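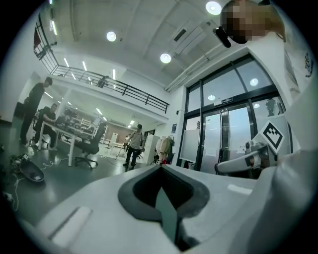 一楼地面清洁与扫地机使用安排

从十二月起，Grirkside楼一楼大厅的日常地面清洁改为两部分：白天由红色扫地机清扫开放区域，晚上由保洁公司Sevik做湿拖和边角。原来每天中午的那次人工清扫取消。各租户办公室内部的清洁不变，仍按各自合同执行。

一楼大厅这次纳入清扫的面积是1076平方米，包括玻璃入口内侧、中间的开放工位区和通往后面的过道。楼上暂时不动，楼上的租户如果想借用扫地机，请先看本文后面的借用一节。

为什么改

今年秋天Lisby运营组收到的意见里，提到一楼地面的最多。灰色的抛光地面看着耐脏，顶灯一开，鞋印和浮灰都很明显，下雨天尤其如此，入口往里十几步都是印子。中午人工清扫的时间又正好赶上吃饭，拖把桶放在过道中间，来往的人要绕着走，有几位租户写信说过这件事。

运营组试了两种办法。一种是把人工清扫挪到上午，结果会议多，扫到一半常常要停下来让人。另一种是用扫地机分段清扫，每段26分钟，中间回去充电。第二种办法试下来，浮灰和碎纸屑基本能收干净，声音也在大家能接受的范围内，所以定了这一种。湿拖放到晚上，地面有一整夜的时间晾干。

入口的地垫也换了。旧地垫是Oei公司五年前供的货，边角已经卷起来，扫地机过不去，人走过也容易绊。新地垫比旧的薄，四边有斜坡，已经铺好。旧地垫还有一块没坏，放在后门卸货处，继续用。

清扫时间

上午九点半清扫入口区，十一点清扫开放工位区西侧，下午两点清扫东侧，下午四点半清扫过道，入口区再补一次。午饭时间不安排。遇到大厅有活动，当天的下午两段取消，改由晚班一并处理。活动方请至少提前一天告诉前台，以便调整。

机器在清扫的时候，麻烦大家留意脚下。它碰到东西会自己转向，走路时正常避让就可以，不需要特意把它挪开。如果它停在路中间不动，多半是卷到了东西，请先关掉电源再搬，搬到墙边放好，然后告诉前台。

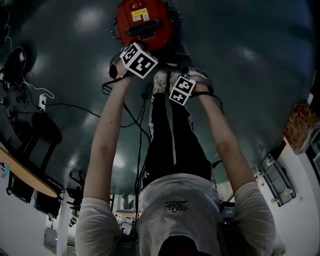
红色扫地机。黄色警示标签旁边就是电源开关，黑色边刷伸出机身边缘。

地上的东西

扫地机最怕线。充电线、耳机线、延长线插头，只要拖在地上，就有可能缠到边刷上。试用期间停机的原因里，缠线占了大半，其余是塑料袋、包装扎带和一只袜子。请各工位下班前把自己的线收到桌面上，或者用线槽固定在桌腿内侧。前台备有魔术贴扎带，可以自取，每个工位先拿两根，用完再来领。

需要长时间在地上走线的，比如临时搭设备、接投影，请用前台的过线板盖住，两头贴胶带。过线板一共两种宽度，窄的能放两根线，宽的能放四根。借用时在登记本上写一下工位号和归还时间。没有过线板盖着的临时线，运营组看到会请你当场处理。

纸箱请不要靠墙堆在过道上。过道那一段空调风管下面的位置，因为离卸货处近，常有人拆完快递就把箱子放在那里。箱子本身不影响通行，但碎泡沫会掉出来，扫地机吸进去以后很快就满。拆箱请到后门卸货处，那里有折叠台和回收筐，箱子压平以后靠左侧立放。

椅子可以不用翻到桌上。试用时我们量过，大部分办公椅的椅脚之间机器进得去，进不去的地方晚班会处理。背包、健身包和鞋盒请放到桌下的挂钩或柜子里。

尘盒与边刷的维护

每段清扫结束后，前台会清一次尘盒。灰尘倒进带盖的垃圾桶，不要倒进纸张回收筐。尘盒可以用干布擦，滤网只敲不洗。之前有一片滤网被好心冲了水，没有干透就装了回去，结果机器吸力下降，换了新的才恢复。

边刷一周检查一次。检查步骤如下，愿意帮忙的租户也可以照着做：

先把机器拿到维修桌上，底下垫一块软布。
关掉电源开关。
看边刷上有没有头发和线头，有就用小剪刀剪断，再用手抽出来。不要直接拉扯刷毛。
用干刷子把缝隙里的灰扫掉。
转一下边刷，手感顺畅就可以装回。
打开电源，放回充电座，看指示灯是否正常。

刷毛如果歪向一边，可以用热毛巾敷一会儿，凉了以后通常能恢复一些。歪得厉害的直接换新。备件放在前台后面第二个抽屉，有边刷、滤网和一把小剪刀，剪刀用完请放回原处，上个月已经补过一次。

机身上的黄色警示标签请不要撕，也不要在上面贴资产编号。编号标签会统一贴在充电座上。

借用

扫地机在晚上七点以后可以借给楼内租户使用，借到第二天早上八点半。借用在前台登记，写清楼层和房间。归还的时候尘盒要清空，边刷上不要带着线头。同一晚有两家要借的，先登记的先用，也可以商量好前后半夜轮流。

带去楼上请用手提或者放在推车上，不要让它自己在楼梯口附近跑。玻璃隔断多的房间，第一次用的时候最好有人在旁边看一遍，看看有没有它过不去的门槛。地毯房间可以用，长毛地毯不行。

关于费用

改动以后，日常清洁费没有增加。取消中午人工清扫省下的钱，用在了晚班湿拖和备件上。每月备件预算定为97元，包括滤网和边刷，超出的部分由Lisby承担，不摊到租户账单里。地垫属于一次性支出，从今年的公共维护费里出，账目贴在信箱旁边的布告栏。

几点说明

有租户问，地面能不能顺便重新抛光。这栋楼是1984年建的，现在的地面是后来翻修时做的，上次抛光以后状况还可以，磨损主要在入口那一段。运营组的打算是先看新地垫铺上以后磨损会不会慢下来，明年春天再决定是只做入口，还是整层一起做。做的话需要大厅空出来至少两个晚上，会提前通知。

还有人提到大厅顶上的圆形筒灯太亮，照得地上的灰格外清楚。灯的事情已经转给物业，在等回复。在此之前，入口那一侧的灯晚上八点以后会关掉一部分，需要加班的请用里侧的工位。

咖啡、汤和其他液体洒在地上，请不要等扫地机。它只能处理干的东西，遇到水会把污渍拖成一条，机器自己也容易坏。茶水间门后有拖把和吸水布，用完拧干挂回去。洒得多的，先拿黄色提示牌立在旁边，再叫前台。

清洁方面的意见可以写在前台的登记本上，也可以直接回复这封通讯。清扫时间表会打印一份贴在玻璃入口内侧，有变动时以那一份为准。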